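Norkent Werkstatt – Prüfliste Lochplattentisch und Kabelführung
Durchgang: März, Halle 2
Geprüft nach Hausliste Kerslake, Fassung 6

1. Platte, Oberfläche
Ergebnis: in Ordnung
Kommentar: Keine Grate, keine Kaffeeringe. Letzteres ist neu und wird hier lobend erwähnt. Bitte weiterhin kein Sprühreiniger, ein trockenes Tuch genügt.

2. Bohrungen
Ergebnis: in Ordnung, mit Hinweis
Kommentar: Die Lochreihen sind keine Ablage für Restschrauben. Wer eine Schraube übrig hat, hat vermutlich auch irgendwo eine zu wenig.

3. Fester Sitz der Winkel und Pfosten
Ergebnis: in Ordnung
Kommentar: Von Hand gerüttelt, nichts wackelt. Das Anzugsmoment steht auf der Karte am Werkzeugschrank – sofern sie dort gerade hängt.

4. Kabelführung, weißes Kabel
Ergebnis: Nacharbeit
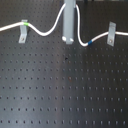
Die Liste verlangt eine Führung ohne unnötige Schlaufen. Über das Wort »unnötig« ließe sich streiten, über die Schlaufe am grauen Pfosten eher nicht. Zwischenhalter setzen, Abstand höchstens 500 mm, danach erneut vorlegen. Spannen wie eine Wäscheleine gilt nicht als Lösung, das hatten wir schon.

5. Kabelmarkierung
Ergebnis: in Ordnung, mit Hinweis
Kommentar: Hellgrünes Band neben dem Winkel vorhanden. Was Grün bedeutet, steht im Stovis-Ordner unter »Farben, vorläufig«. Der Ordner ist seit seiner Anlage vorläufig. Bis zur Klärung keine weiteren Farben einführen, auch keine hübschen.

6. Blechwinkel, Kanten
Ergebnis: in Ordnung
Kommentar: Handschuhprobe ohne Befund. Beim nächsten Umbau alle Winkel abnehmen und die Rückseiten mitprüfen, die kommen sonst immer zu kurz.

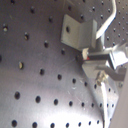
Zu Punkt 6: Blechwinkel auf der Lochplatte, rechts daneben der Metallblock.

7. Abstand Kabel zu Blechkanten
Ergebnis: offen
Kommentar: Wo ein Kabel dicht an Blech vorbeiläuft, gehört ein Kantenschutz hin. Profil von Vultix ist bestellt, 700 mm, Rest bitte nicht wieder als Lesezeichen verwenden.

8. Beleuchtung am Arbeitsplatz
Ergebnis: Hinweis
Kommentar: Blankes Metall spiegelt kräftig. Leuchte seitlich versetzen und die Blendung aus Sitzhöhe beurteilen – die Liste sagt »aus üblicher Arbeitshaltung«, was bei uns ein weites Feld ist.

9. Unterlagen
Ergebnis: Nacharbeit
Kommentar: Aufbauskizze fehlt. Die Kopie im Ordner zeigt einen anderen Tisch.

Gesamtergebnis: Nutzung freigegeben, Punkte 4, 7 und 9 bis zum nächsten Durchgang erledigen. Häkchen erst setzen, wenn es gemacht ist.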